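Forums > Home & Laundry > Sorting and Storage > The single sock bin

Pevden Household Forum uses cookies to keep you logged in. By continuing to browse you accept this.

Thread: How long do you keep a widowed sock?

draughty_hall
April 24, 2023
We have a bin for socks without partners. It lives on top of the dryer and at its peak held 20 of them, which my husband called a collection and I called a cry for help. I emptied it last night and put back only the one I can't bring myself to throw out. Pink, blue and green stripes, knitted, loud enough to hear from the stairs.

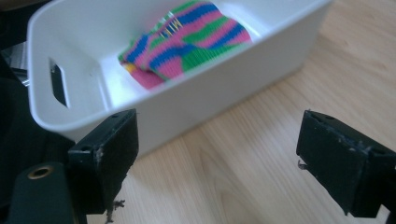
The last holdout, with its pins

It has been waiting for its mate since July. What is a decent mourning period?

kanini_laizer
Two washes. After that it's a duster. I have four kids and if I kept every sock that came out of the machine alone I'd need a second house.

mildlydamp
Two washes is brutal. Mine turned up after 14 months inside a duvet cover. Check your duvet covers, all the corners, and then check the ones you think you already checked.

SPugh_Talow
Pins! Are you pinning pairs together before the wash? I tried that and the other sock still went missing. The pin stayed put, very loyal, fastened to one sock and no explanation.

draughty_hall
That was the theory, yes. I read it on here, in the thread with 191 replies, so I blame all of you equally.

kanini_laizer
I said in that thread that pins were a bad idea. They'll leave holes in anything knitted if you tug at them, and you will tug because you'll be late for something. Mesh bag. Zip it. Done.

mildlydamp
Mesh bags are where socks go to come out in a damp lump, Kanini. We've been over this.

kanini_laizer
Then you're stuffing it too full. We have also been over that.

SPugh_Talow
Can I suggest a third way, which is wearing odd socks and having a strong personality? That pink would go with nearly anything if you don't care what it goes with.
- Seren Pugh, odd socks by choice (mostly)

draughty_hall
I work at a bank, Seren.

SPugh_Talow
Long pants.

mildlydamp
Keep the sock, lose the bin. A whole bin for one sock is a lot of real estate. I'd have clothespins in there by lunchtime.

draughty_hall
The bin stays. I give it until the weekend before there are six more in it. Off to look in the duvet covers.

Back to top | Contact the moderators | © Pevden Household Forum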